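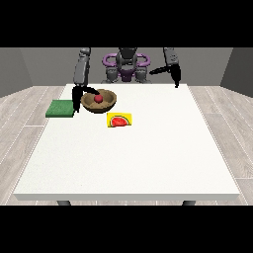 Dye notebook, Monday, September

Indigo vat number 6, after the weekend

Came in at 7:40 and opened the lid. The smell was right, a little sweet, and the liquid under the skin was yellow-green as it should be. The bronze film on top was thinner than on vat 2, but I think this is only the cold nights. I did not heat the room on Sunday and I should have done it.

Temperature in the middle of the vat 31, at the bottom 29. I put the heating mat on and waited until it showed 38 before I stirred. pH strip between 10 and 11, difficult to read in the morning light. Kirsten Kragh read the same strip and said 10.5, so I write 10.5.

Fed the vat with two spoons of fructose dissolved in warm water, and one small spoon of lime. Stirred slowly in one direction, then against, and let it rest until after lunch.

Test strips

Cotton from Fondum (the plain weave, not the twill), washed twice with soda ash. I cut them the width of my hand. All strips were wetted in warm water for one hour before dipping, except strip D, which I forgot and wetted only ten minutes.

A - one dip, two minutes. Pale, like old jeans at the knee.
B - three dips, two minutes each, airing between. Good middle blue, even.
C - six dips, two minutes each. Dark, but one corner is streaky where I touched the side of the vat.
D - three dips, same as B. Spots everywhere. My fault with the wetting.

The wool from Dukton I did not try today. I am afraid that 10.5 is too high for it, and Kirsten thinks the same. She wants to let one small jar go down to 9 and use only this jar for wool. I agree, if we label it so it does not go back in the big vat by mistake.

Rinsing

B lost very little color in the first water. C lost a lot, and the second water was still blue. I put C in a weak vinegar bath and rinsed again, then it was almost clear. I hung all four on the line by the back door. They must hang until tomorrow before I rub them with the white cloth.

Open questions

The Zallex order is for 88 napkins and they asked for "the blue of sample B". I can do this with three dips, but the vat must rest between the batches, and I do not know yet how many batches it will take in one day. Last time the color became weak roughly in the middle of the afternoon. Maybe I feed it the evening before - to try on a few napkins first.

Check if the sediment is too high. It felt soft on the stick well before I reached the bottom, and the net basket must hang above it.

Buy: fructose, pH strips (the narrow range ones), clothes pins.

Lid closed at 17:15, mat left on low.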